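Okay, gripper maintenance thread, because three people asked me the same thing at Ganwood this month and I'd like to type it once. We run handheld pairs, left and right, with a marker cube on each. Setup first, then upkeep.

Cubes. Check them before anything else. Push on each one with a thumb, and if it moves at all, redo the screws and recalibrate. I lost 1,162 takes to one that was off by a hair and I'm still mad.

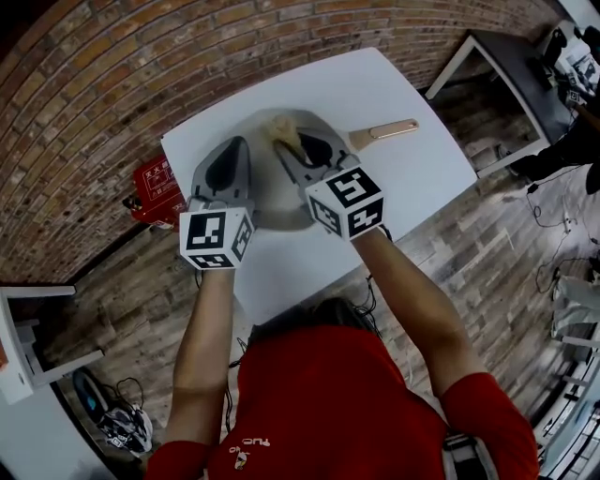
Photo: Britta Ostermann

Cables next! Let them hang down toward you and leave enough slack to reach across the whole table. If you feel a tug when you stretch for the far side, fix it now. I plug in, do a big silly swim stroke with both arms, then start recording.

Then zero the jaws. Close fully, hold for 2 seconds, open fully, and do that on both sides. The Wesari software will happily let you skip this and then your widths are garbage all day – ask me how I know.

Pads! This is the one everybody forgets. Anything fluffy or fibrous sheds, and the bits end up down in the gap under the fingers where you don't look.

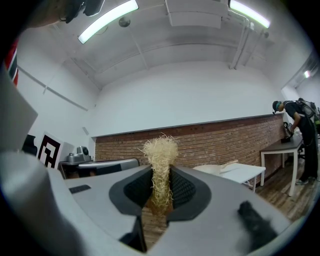
So every 20 takes I stop, open the jaws all the way and go in with a dry paintbrush. Soft one, the cheap kind for kids. No canned air, it just shoves the fuzz deeper into the slide.

If the jaws still feel gritty after brushing, take the pads off and wipe behind them. Mark which is left and which is right before you do. They look the same and they wear differently.

Our current pads are at 1,888 takes and the texture is still good. The old Böttcher ones went shiny way before that and everything started slipping. When they go shiny, swap both, never just one.

Last thing, wipe the camera lens when you do the pads. Same fuzz. Tarton folks, I'll send you my checklist once I've cleaned up the spelling – it's on the back of a packing slip right now.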